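3.2 Einrichtung und Pflege der simulierten Greifzelle 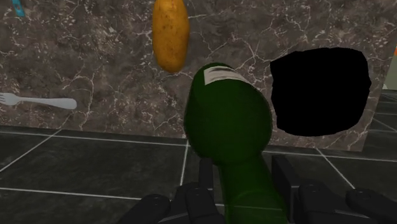

Lesezeit: 1 Minute

Abbildung 3: Gerenderte Ansicht aus der Zelle Mallix. Der Greifer hält eine grüne Glasflasche.

Die Zelle Mallix ist das simulierte Gegenstück zu unserer Anlage am Standort Ramamville. Vor jeder Versuchsreihe wird zuerst die Nullstellung der Fingergelenke geladen und mit der Konfigurationsdatei verglichen. Danach werden die Reibwerte der Kontaktflächen gesetzt. Für glatte Objekte, wie die Flasche in Abbildung 3, verwenden wir einen eigenen Parametersatz -- er wurde im August neu bestimmt, nachdem in 60 von 122 Griffen ein Rutschen aufgetreten war.

Die Pflege der Zelle geschieht mit dem Werkzeug Ultusitz. Es prüft die Kollisionskörper der Fingerglieder und meldet, wenn sich zwei Körper schon in der Ruhelage durchdringen. In diesem Fall wird das betroffene Glied neu vernetzt und der Griff wiederholt. Die Schließkraft begrenzen wir auf 80 Prozent des Nennwertes; bei höheren Werten begann das Gelenkmodell zu schwingen. Insgesamt liegen 1.624 Griffe mit dieser Einstellung vor. Die Auswertung nach Objektklassen folgt in Abschnitt 4.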